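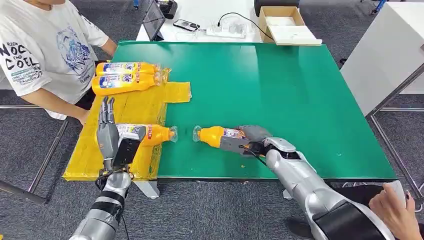 Both Keline hands with a bottle each, caps facing.

Posting my notes on the Keline two-arm kit as a thread, as I've been asked for them by a few people and keep typing the same answers. We have it on a 28-day trial through Zetemport. Trial started on August 26, 2024. No discount, no free extras, we pay the normal trial fee.

What you get: two arms, two jointed hands, wrist cameras, a control box, a tablet app and a folder of paper instructions. The table is not included. Zetemport will rent you one but any solid table of the right height does the job. Ours has a green top and it was already here.

What we want it for: picking up plastic bottles, turning them so the label faces out, and putting them on a shelf. Mixed stock, short runs, the layout changes most weeks. A fixed line makes no sense for us and a plain two-finger gripper dropped too many when we tried one in January.

Setup took four hours with their fitter, Villads Mogensen, doing most of it and me passing things. He was careful and didn't rush. The brochure says you can do it alone. You could, but I'd want a second person for lifting the arms into place, and the folder skips a step about the order in which you power things up.

The hands first, as they are the reason to pay this much. Grip on a round bottle is good. It closes the thumb and palm round the body and the other fingers can stay out of the way, so you aren't crushing the cap end. I expected to see squashed bottles on the first morning and didn't.

Where it struggles: bottles lying tight against each other. It wants a gap to get a finger in. If they touch along the full length it will try, stop, back off and try again. Three tries, then it asks for help on the tablet. You can change the number of tries in settings, under "Recovery", which took me a while to find.

Fix that works for us: leave a finger's width between bottles when you lay them out. Costs a bit of time by hand. Keline support say a software update is meant to help with this. No date given, so I'm reviewing it as it is.

Two-handed work is better than I thought it would be. One hand can hold while the other turns. Passing from hand to hand is slower than a person by a long way, but the bottle gets there. I'd call it steady.

Speed. People always ask. On a settled layout we get some 50 bottles done between one coffee and the next, and I'm not going to dress that up as a proper throughput figure. If you need speed, look elsewhere. If you need something that copes when you change the bottle, keep reading.

Changing to a new bottle: you show it the new one by guiding the arms through the pick a few times. The app walks you through it. The wording in the app is poor ("Confirm affordance?") but once you know that means "is this where to grab it" you're fine. I wrote the translations on a bit of tape and stuck it on the tablet.

Cables. There's a thin black one hanging at the wrist and I don't like it. It hasn't caught on anything yet, but a loose loop next to moving parts is asking for trouble. Cenon sell a sleeve for it. I think a sleeve should be in the box at this price.

Noise: low. You can talk next to it. The fans on the control box are louder than the arms.

Safety: it stops when you lean on it. It also stops when you brush past it, with a chirp, and then you have to clear the message on the tablet before it carries on. Put the tablet where you can reach it without walking round the table. We moved ours twice.

Now the wrist cameras, which I have mixed feelings about. They're small and they sit close in, so depending on how the hand is turned you can get a view that's mostly hand, with the bottles in the gap behind it and the room on its side. The software doesn't mind the tilt. A person trying to work out why a pick failed does mind.

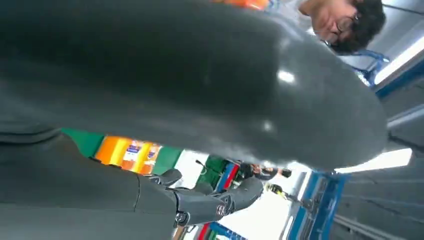 Mikkel Ketilsson replied: We have the same kit and gave up on the wrist feed for fault finding. I log the joint positions and only open the video when the numbers look odd. Have you tried the longer camera mount? Ours helped a bit, but the hand then knocked the shelf lip on low picks.

Thanks Mikkel, useful. Not tried the longer mount. Our lower shelf is tight already, so if it sticks out further I can see it hitting. I'll ask Villads if there's a version that sits to the side.

And yes to the logs. They're good, probably the best part of the software. Every stop gets a line with the time and which hand, and you can save it as a spreadsheet. I'd rather have that than the animated arm they show on the home screen.

Bright lights: we have long ceiling lights and a shiny bottle under them can confuse it. It will grab slightly off centre. Turning down the exposure in the camera settings sorted most of this. The default is too high for our room. Keline should ask about lighting before they deliver, and they don't.

Support. Zetemport answer the phone, which I can't say for everyone we've rented from. Twice I got the same person. Keline's own support is email only and took until the next day each time. The answers were right when they came. One was just a link to a page of the folder I already had open.

Ásgeirsdóttir also do a two-arm kit and I had a quote from them. Cheaper to rent, dearer to buy, and the hands are an extra. I've only seen theirs working on boxes, so I can't compare it on bottles. If anyone here has had one on round stock, please tell me how it went.

Things I'd want to know before signing:
– The trial fee comes off the price if you buy, but only if you buy before the trial ends.
– Finger pads are a wear part and you pay for them.
– Training a second operator costs extra. I taught my colleague myself, it took an afternoon.
– Collection at the end is included. Packing it up is not.

On that last one: keep all the packaging. The arms go back in shaped inserts and Zetemport charge if one is missing. I nearly binned one on the first day.

Someone asked by message if it could work unattended overnight. I wouldn't. It's safe enough in itself, but it stops and waits for a person often enough that you'd come in to a finished ten minutes of work and a message on the tablet.

Someone else asked about bags and soft packs. We tried a few. Pouches with a stiff bottom edge were all right. Floppy ones it picks up and then lets slide. I wouldn't buy it for those.

Would I buy it? Leaning yes, for one table. The hands do what they're sold as doing, the app needs rewriting by someone who has met a customer, and the cable needs sorting before it goes anywhere near the busy end of the room. I'd haggle for the sleeve and a spare set of pads.

Still to test: bottles with a pump top, and putting stock on the back row of the shelf without knocking over the front one. I'll add those here when I've done them. If you want the exposure settings we ended up with, send me a message – they're specific to our lights but they might save you a morning.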